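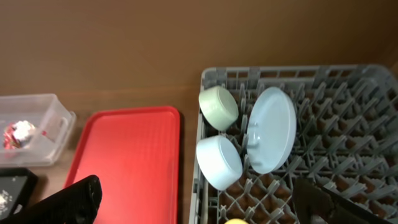
Should we sign for the dish-loading arm this budget year? Hold off until the open items on this sheet are closed and the service price is in writing.

Equipment > Planning > Pre-purchase inspection: bussing and rack-loading cell

Last updated: June

Unit offered: Vilden single arm with gripper, sold through Traven. Second bid: Bianchini. Sheet filled in after the Thursday demo.

1. Guarding and reach
[x] Emergency stop within reach of the operator
[ ] Reach limits marked on the floor
Comment: Traven says tape is enough. I want that from their safety people, on letterhead.

2. Gripper
[x] No exposed pinch point at the wrist cover
[ ] Finger pads rated for food contact
Comment: The rating sheet we got covers the pads on a different model. Spare pads are quoted at $119 a set with no word on how long a set lasts. Budget line stays blank until they tell us.

3. Dishes and racks
[x] Works with our peg racks
[ ] Handles cups, bowls and plates mixed in one rack
[ ] Handles wrappers and crumbs left on trays
Comment: A plate standing between pegs is the easy case. A cup or bowl lying on its side in the rack will come out of the washer however it comes out, and the brochure skips that. Wrappers still need a person, so the labor savings in the Tandero payback sheet look high to me.

4. Washdown
[ ] Splash rating confirmed for arm and cables
Comment: Asked 3 times. Got a video.

5. Electrical
[x] Own circuit available
[x] Cord routing clear of the walkway

6. Cost
[ ] Service contract price fixed for 2 years
[ ] Training included
Comment: Service is listed at $247 a month "introductory" – introductory to what? Bianchini costs more up front but puts the service rate in the quote. Training is extra from both.

Result: not approved. Re-inspect when items 1 through 4 are answered on paper. No deposit before then, refundable or otherwise.

2 comments | 3 shares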